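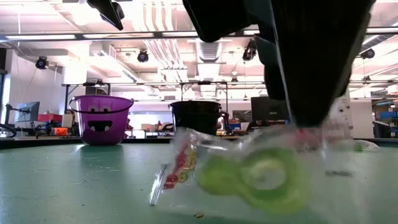

4. The Bag Task in the Student Project

4.1 How we ended up with bags

When Mirta Quezada and I planned the project course, we wanted a task that a team of students could start on in their first week and still be arguing over in their last. Blocks were out. Everyone had stacked blocks in the intro course, and the teams were pretty tired of them. Sólveig Bech, who was a student on the course back then and is now a co-author, suggested that we hand out small things in clear plastic bags and ask for them to be picked up and dropped in a bucket. I remember thinking this was too easy. I was very wrong about that!

A bag is a nasty thing to grasp. It folds, it slides, it shines under the ceiling lights, and the part you can see best is often not the part you want to hold. Students found this out quickly (usually within an hour of getting the arm to move at all), and it gave them something real to talk about in the write-ups. One team wrote in its first log that "the bag is mostly corners," and I still haven't come up with a better way to put it.

4.2 Setup and rules

Teams worked on a green tabletop with two buckets at the far side, one purple and one black. The purple one has a face with fangs on it, so of course it got called the vampire in every log, and after a while we gave up and used the name in the grading sheet too. We kept the rules short. A trial began with one bagged item lying on the table, placed by a member of another team. The arm had to lift the bag and let it go over the bucket named on the trial card. Pushing the bag to the side of the table and pinching it there was allowed. Touching it by hand was not, unless the trial was being scrapped.

We let each team pick its own control method. Most of them began by driving the arm by hand to record examples and then trained a small policy on the recordings. The recording tool was Remach, which we had used in earlier years, and the training scripts came from a package called Prelach that Mirta keeps up for the department. Two teams wrote their own grasp planner from scratch instead. I was happy to see that, even if it cost them a lot of sleep in August.

There were 11 teams in all. Each one got a budget of 200 recorded examples and could spend it any way it liked, which turned out to be the most interesting rule we made.

4.3 What the teams did with their budget

I had expected everybody to spread the examples evenly over the items. Hardly anyone did. Some teams put nearly everything into one bag and got very good at that bag. Others saved a chunk of the budget for late in the course, when they knew what was going wrong, and recorded only the hard cases: a bag lying flat with its loose end toward the robot, a bag with the item bunched up in one corner, a bag with its label facing the camera.

The label cases deserve a few words. Several policies seemed to aim for printed areas, I guess because a label is the one part of a clear bag that looks the same every time. That works fine when there is something firm underneath. When there isn't, the fingers close on a thin sheet of plastic and the whole thing swings around as the arm goes up. Sólveig's team handled this by recording the same bag over and over with the label turned a different way each time - dull work, and they complained about it at length - but their later runs went for the lump in the bag much more often.

Team Hviid (they named themselves, please don't ask me how) went the other way and taught the arm to be slow. Their policy came down above the bag, waited a moment, closed partway, and then squeezed. It was painful to watch if you were next in line for the robot, but it dropped very little. I would have liked to compare the slow and fast styles properly, on the same items with the same starting poses, and we didn't leave time for that.

4.4 Problems we would fix

The trial cards were a mistake, at least in the form we used. We made 16 of them, and students learned the whole set by heart. By the end, some teams were quietly tuning for the cards and had more or less stopped thinking about bags in general. Next time the placements will be drawn fresh for every session.

Bags also wear out. A bag that has been squeezed all through the course is softer and more wrinkled than a new one, and it is easier to grab. We swapped bags only when they tore, so the teams that tested late had older bags and maybe a bit of an edge. We can't say how big that edge was. We pooled about 2000 recordings across the teams, and the age of the bag was not logged in any of them. It is now a required field in the Grirnora form that students fill in before each run.

Last, there is the question of who gets to drive. In the larger teams, one or two people did almost all of the recording, and their habits ended up in the policy. Mirta could often tell from the way the arm came down who had been holding the controls. We talk about this again in Section 5, where the teams swap recordings and try to train on each other's data.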